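Chopstick storage, revised

The old jar held water at the bottom and the tips went gray by February. I replaced it with a plastic caddy with perforated walls, so air reaches the full length of the sticks. 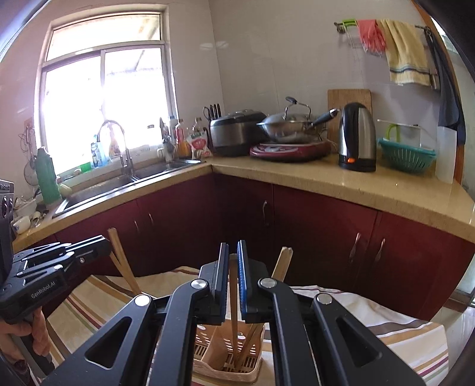 Sorting took 10 minutes. Warped sticks went out, the rest were matched by length and stored in pairs. I wash them at the double sink, towel them off and leave them on a cloth for 45 minutes before they go back in. Oľga Pešek oils hers. I have not tried it. 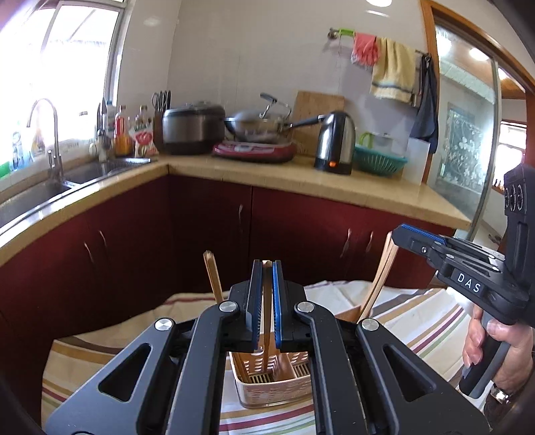 Chopsticks upright in the caddy, rice cooker and wok behind.

Spoons are next.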